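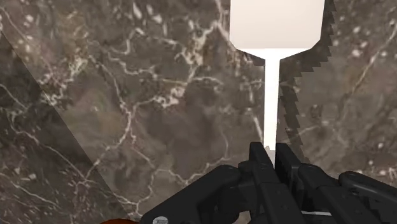 The grip fault has a number, G-50, and the vendor's own guide gives it one line: "object lost, retry." We don't think that line is good enough. A retry clears the code and leaves the cause where it was, and the Woldegiorgis cell at Triltulwood ran that way until October, when Jozef Koster went through the logs and found the same fault cleared again and again on the same tool. Long, narrow stems are the hard case. In the simulated view the two black fingers close around the base of the white stem, with the wide head well above them, and any sideways load at the head works against that one small clamped area. The simulator will tell you the grip is fine. Treat that as an opinion until you have done the checks in this section.

## 7.1 Before you start

You need the cell key, the paper fault sheet, a soft cloth, and a force gauge that reads to at least 100 newtons. The gauge built into the Flasuvis controller software doesn't count. It works out force from motor current, and motor current is one of the things under suspicion.

**CAUTION:** A gripper that has reported G-50 may still be holding the tool. The code means the controller has lost confidence in the grip. It doesn't mean the fingers are open. Keep your hands and face away from the tool until you have finished step 4.

**CAUTION:** Do not use the *Clear and Resume* button to "see if it happens again." The arm resumes from the middle of the interrupted move, at the speed set in the program.

## 7.2 Making the cell safe

1. Press the stop button on the pendant. Wait for the arm brakes to click.
2. Turn the cell key to **Manual** and take it out. Keep it on you.
3. Write down the fault code, the program line, and the commanded finger force. Do this before you touch the screen again, as the next key press wipes the program line.
4. Put one gloved hand under the tool, clear of the fingers, and have a second person hold **Open** on the pendant. Keep supporting the tool until it is free.
5. Set the tool down away from the arm. Don't wipe it yet.

If the fingers won't open in step 4, leave the tool where it is and go to 7.6.

## 7.3 Checking the fingers

1. Look at the inner faces of both fingers. Shiny patches, dust, or any film should go on the fault sheet before you clean them off.
2. Wipe both faces with the dry cloth. Solvent softens the pads on the older fingers, and the part label doesn't tell you which kind you have.
3. Try to rock each finger by hand. A little give along the closing direction is normal. Side play is not.
4. Check the linkage on each side for loose bolts. Tighten nothing yet. If you find one loose, write down which one and tell Huw Price, who keeps the torque settings.

**Note:** The vendor says the linkages need no routine inspection. We inspect them every Tuesday. Two of our logged G-50 faults went away when a linkage bolt was tightened and came back when it loosened again, and no amount of retuning would have found that.

## 7.4 Measuring the real grip force

1. Close the fingers on the force gauge at a commanded force of 50 newtons. Write down the reading.
2. Open, wait for the fingers to stop, and repeat at 100 newtons.
3. Repeat both readings twice more, without adjusting anything in between.
4. Compare the lowest reading at each setting with the table.

| Commanded force | Lowest acceptable reading | Below this |
|---|---|---|
| 50 N | 45 N | Recalibrate, see 7.5 |
| 100 N | 95 N | Recalibrate, see 7.5 |

Use the lowest reading. The controller's report page shows an average, and an average will hide the one weak grip that drops the tool.

## 7.5 Recalibrating and testing

1. Run **Gripper > Zero** with the fingers fully open and nothing between them.
2. Run **Gripper > Force Cal** and follow the prompts. Ignore the green check mark at the end. It appears when the routine finishes, whatever the result.
3. Repeat all of 7.4.
4. If the readings pass, put the tool back in its holder and run the pick at 50 percent speed, with the guard closed.
5. Stop the arm with the tool held upright. Look for any lean in the stem, and compare it with the saved simulator view.
6. Run 200 picks at normal speed. One G-50 during the run is a failed test. Start again at 7.3.

**Note on the simulator:** It is useful for checking reach and angle, and we still use it for both. It is a poor judge of slip. The friction value came from Jerine with the model files, and we have asked where it was measured and not had an answer. Shadows and overlays on the simulator screen shouldn't be read as contact either. If you need to know whether two parts touch, use the contact list in the side panel — and then check on the real cell.

## 7.6 If the fingers stay closed

1. Leave the power on. On this model the fingers can lose force when power is cut, and the tool may fall.
2. Place the padded tray under the tool.
3. Stand back and send **Open** once more from the pendant.
4. If nothing moves, tag the cell out of service and call Huw Price. Don't pry the fingers apart or pull on the stem.

## 7.7 What to record

Fill in the fault sheet even when the cause looks obvious. Include all six force readings, the finger condition before cleaning, and anything loose. Write "cause not found" if you didn't find one. "Cleared on retry" is no longer accepted as a cause, and sheets that say so will be handed back.

Keep the sheet with the cell until the 200-pick run has passed, then file it under the tool number. The cell stays in Manual until the sheet is signed by someone other than the person who did the work.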